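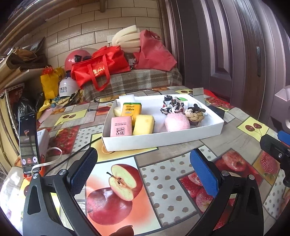 Project report: teaching a gripper to tidy up
Group 4, Dorklow stream

So our project was called Gritudgate (long story, it was the street Tomás McGrath lived on when we came up with it) and the plan was to collect enough examples of people picking stuff up that a model could learn to do it too. I did the collecting and the labelling. Tomás did the training side and most of the swearing at the cluster.

We used hand-held grippers, so you're doing the task with your own arms but through the jaws, and what gets recorded is what a robot would have to work with. I thought I'd get the hang of it in five minutes. It took me most of a week! Your wrists want to do things the jaws can't, and you end up twisting your whole shoulder to get around a packet.

By the end we had 1077 recordings, and I threw out 80 of those, mainly ones where I'd started moving before the recording did. Each session was 30 goes and then a break, which was my rule after my forearm seized up in January.

Some things I learned about choosing objects. Soft things are a pain. A fluffy ball squashes to nothing, so the jaws close way further than you'd expect, and knotted fabric or braided cord catches at a different spot every time. Blocks with flat sides are much kinder. We put both sorts together in one shallow box, because our first batch was all easy shapes and the model just fell apart on anything with give in it.

I also argued for a busy tablecloth, the fruit patchwork one. Tomás wanted plain grey. My thinking was that real kitchens are full of colour and clutter, and a model that's only ever seen a bare bench will probably panic at a printed strawberry. We never got to compare the two properly, so I can't claim I was right (I do think I was, though).

Labelling was the boring bit. I wrote one short sentence per recording and then found I'd used 23 different ways to say "put it in the box", so I had to go back and fix the lot. Next time I'd write the word list first.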